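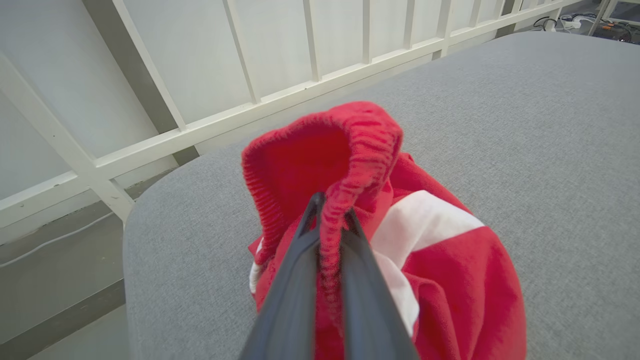 Why Does a Waistband Stretch?

Pull the top of your sports shorts with two hands. It becomes wide. Let go, and it becomes small again. How can cloth do this?

Look at the red waistband in the photo. It has many fine lines, called ridges, that go along it. The ridges are part of how the band is made. In a band like this there are two kinds of thread. One kind is ordinary thread, and it gives the color. The other kind is elastic — long, thin strings which behave like rubber.

When the band is sewn, the elastic is pulled long. After sewing it wants to be short again, so it pulls the cloth together into small folds. When you put your legs in, the folds open. When the band sits on your waist, they close and hold you softly.

Sports cloth is often knitted too. Knitted cloth is made of little loops, and loops can change their shape. This is why red sports cloth falls in soft, round folds on a seat, and paper does not.

Try it at home

Take 2 old socks. Draw a line 3 centimeters long on the top part of each one. Stretch the sock and ask a friend to measure the line. Which sock wins? Write it down!

Old elastic gets tired. Very hot water makes it tired faster.

Text: Dexter Evangelista, for the children's pages of Kurier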